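Home | Guides | Repairs | Cleaning | Contact

How to oil a wooden tabletop

2021-06-30

A pale wooden top that has gone dry and patchy can usually be put right over a weekend. The method below is for oiled or bare wood. If yours is varnished, the oil will sit on the surface and stay sticky.
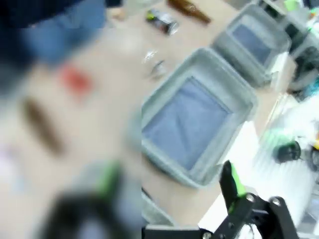
What you need

- Hard wax oil or plain table oil. I use Trolemach clear, but Van Beek is much the same and easier to find.
- Sandpaper, 180 and 240 grit
- Lint-free cotton cloths
- A vacuum cleaner with a brush head
- A lidded metal tin with water in it, for used cloths

Step 1: Check the finish

Put a drop of water somewhere out of sight and leave it for 30 minutes. If it soaks in and leaves a dark spot, the wood is ready for oil. If it still sits there as a bead, try again in March or whenever it starts to look dull.

Step 2: Clean

Wipe the top with warm water and a little washing-up liquid. Wring the cloth out hard first. Let the wood dry overnight.

Step 3: Sand

Start with 180 and finish with 240, always along the grain. Do the whole top, even if only one end is marked, or the colour will come out uneven. Go lightly at the edges. Vacuum, then wipe with a barely damp cloth.

Step 4: First coat

Stir the oil well. Pour a small amount on the wood and spread it thinly with a cloth. A 300 ml tin will do 2 coats on a kitchen table for four. After 15 minutes, wipe off everything that hasn't soaked in - any left behind will dry tacky.

Step 5: Second coat

Wait a full day, rub over with a used piece of 240 and repeat step 4. Keep hot pans and wet glasses off the table for a week.

Used cloths

Oily cloths can heat up and catch fire if left in a heap. Put them under water in the tin straight away, and don't leave them in the kitchen bin.

34 comments | 2 shares

Related
Getting candle wax out of pine
Jumus wood filler: which shade to buy
Fixing a wobbly table leg
Wetent sanding blocks compared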